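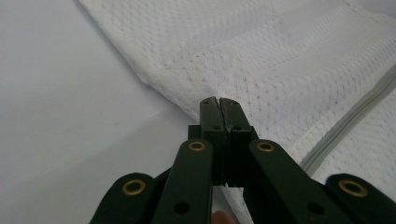

Storach Shire threw open its council offices for a day, and I went along expecting to last an hour. I stayed until they were stacking the chairs. I've lived here long enough to have paid plenty of rates notices and I had never once been past the front counter, so the chance to sit in the chamber, poke around the records room and ask rude questions about the budget was too good to miss. I'd left my mending at home for it, a piece of white mesh fabric much like the stuff apparently being pinched up in a fold by those two squared-off tips, and it can wait another week as far as I'm concerned.

The chamber first. It is smaller than it sounds on the audio stream! The public gallery is a few rows of seats close enough to the councillors' table that you could pass them a note, and the acoustics are terrible at the back, so if you ever come to a meeting, sit on the left near the speaker. We were allowed to try the chairs and press the microphone buttons, and a staff member took us through how a motion gets moved, seconded, amended and voted on. I had always assumed the acting chief executive could simply decide things between meetings. Some things, yes — but the list of delegations is a public document, it gets reviewed every January, and there was a printed copy on the table that people were really reading.

From there we went down to records, and this was my favourite part. The oldest minute books go back to when the shire was still two road districts, Driltov and Fenorov, which apparently spent years arguing over who should pay for a bridge that sat exactly on the boundary. The clerk's handwriting is gorgeous. You could follow the argument from page to page, with the letters getting shorter and crosser as it went on. One entry records that the Fenorov delegation "withdrew from the room" and the next one records that they came back for supper. I could have read those books all day.

The budget session was in the meeting room across the hall, and it was packed. There are 779 properties on the new kerbside collection route out past Rezende Road, and I reckon a good share of their owners had turned up to ask why the trucks come so early. The answer is to do with the tip's opening hours, and it seemed to go down all right once someone had explained it properly. There was also a good long discussion about the $3000 community grants. I didn't know you could apply as an informal group as long as an incorporated one will hold the money for you. Our walking group is going to look into it for a shade shelter at the river track.

I was impressed by how frank the staff were about the leadership changes this year. They didn't talk about why the last chief executive left, and said straight out that they couldn't, but they did walk us through how the recruitment will run: applications, a shortlist, interviews in closed session, then a vote in open council with the result in the minutes. It should take seven months from start to finish. Somebody asked whether residents could see the selection criteria, and they can, at the front counter or on the website under Governance.

Lunch was a sausage sizzle run by the Driltov fire brigade. Good onions. Bring cash.

The afternoon tour of the depot only took 10 people at a time and I missed the first two, so put your name down when you arrive if the grader is what you're there for. I got on the last one and had a sit in the cab, which made my day.

The next ordinary meeting is on Nov 24, 2025, and the agenda goes up the week before. Questions from the public have to be in by noon the day before the meeting, in writing, and you do need to be there in person to have yours read out. Mine is about the footpath on Rezende Road.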